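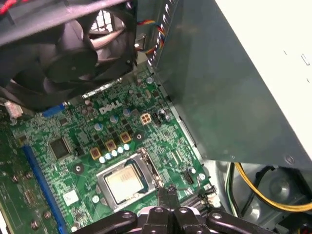
¿Qué hay dentro de un ordenador?

Un ordenador de mesa guarda sus piezas en una caja de metal. La placa base es la lámina grande y verde. Todas las piezas se conectan a ella.

El ventilador

Mueve el aire para que las piezas no se calientan demasiado. Sus palas son oscuras.

El procesador

Es el cerebro del ordenador: hace las cuentas, muchísimas en un segundo. Vive en un cuadrado que se llama zócalo y tiene encima una tapa de metal plateado.

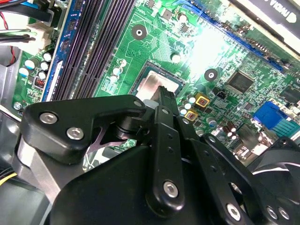 La memoria

Se pone en ranuras largas. Guarda lo que usas ahora, por ejemplo tu juego.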